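Cómo quitar el olor a humedad de los paños de cocina

Si tus paños salen de la lavadora oliendo a armario cerrado, quédate un ratito, que esto tiene arreglo y casi seguro que ya lo tienes todo en casa.

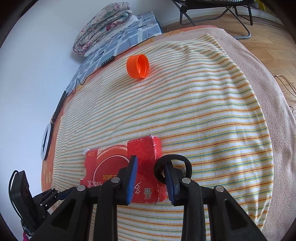
¿Se puede usar vinagre con los paños de colores?
El vinagre blanco de limpieza, bien diluido, suele ir de maravilla con los colores, aunque conviene probar antes en una esquinita.

Lo que vas a necesitar
Un barreño, agua templada, vinagre blanco, bicarbonato y tu detergente de siempre (yo uso el Grumelach, pero cualquiera vale).

Paso 1. Llena el barreño con 4 litros de agua y añade un vaso de vinagre. Mete los paños bien estirados, sin hacer una bola, y déjalos 2 horas. Yo aprovecho para tomarme un café — o dos, que tampoco hay prisa.

Paso 2. Escurre y aclara con agua limpia.

Paso 3. A la lavadora, con la mitad del detergente habitual y 4 cucharadas de bicarbonato directamente en el tambor. Nada de suavizante, por favor, que deja una película y luego el paño ni seca ni huele bien.

Paso 4. Tiéndelos enseguida, al sol si puedes. En abril, con ese airecito de la tarde, ¡quedan que da gusto!

Si alguno sigue oliendo, repite el remojo y revisa la goma de la lavadora, porque muchas veces el olor viene de ahí.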